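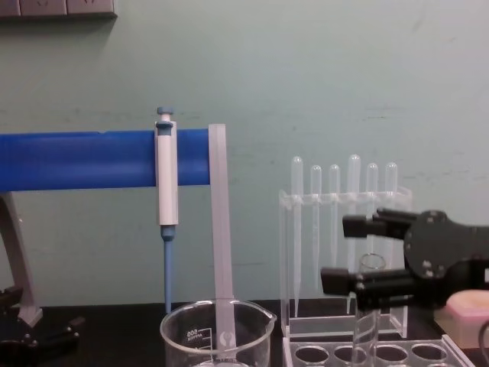
The pipette bench at Vadport, with one gripper at the transfer pipettes.

A plastic transfer pipette weighs next to nothing, costs less than the gum in your pocket and has humbled every gripper Ariel Sebastian has bought since she took over the test lab at Vadport. She keeps a list. It is taped inside a cupboard door, where visitors won't see it.

I came to watch two of the survivors compete. The Prostov is a plain parallel gripper, two fingers, open and shut, with all the charm of a stapler. The Borine costs three times as much and feels what it is holding, or so the brochure claims. Sebastian has read the brochure aloud to her staff more than once, with voices.

The job sounds like something you would give a bored nephew. Take a pipette out of a clear rack, carry it to a beaker, squeeze, let go, put it back. The rack is the first insult. Clear acrylic against a pale wall is close to invisible to a depth camera, and the Simiyu controller, which does the planning, spent its first morning convinced that the pipettes were floating. It drove straight for them. Racks were replaced.

"You can buy a better camera," Sebastian told me, "or you can put a strip of tape on the rack. We bought the camera. Then we put the tape on." The tape came off again for the trials, on the grounds that no customer would have any.

Each gripper got 177 tries. The Prostov dropped 21 pipettes, most of them on the way back, when the squared fingertips met a stem at a slant and rolled it out like a pencil. The Borine dropped 19. I asked whether a gap of two was worth the price. Sebastian looked at the ceiling for a while.

Where the Borine did earn its keep was the squeeze. It could press a bulb gently enough to let out a single drop, then do it again. The Prostov treats a bulb the way a toddler treats a ketchup packet, and there are towels on hand for that reason.

It was also slower. Every touch was followed by a pause – thoughtful, you might say, if you weren't waiting for lunch – while the controller made sense of what the fingers had reported. Switching that off made it quick and about as delicate as its rival.

Vadport's next round calls for 2000 tries and new fingertips with a shallow groove down the middle, cut by Sebastian herself on a Borine set that is now well out of warranty. The Prostov gets a pair too. She has already cleared a space on the cupboard door.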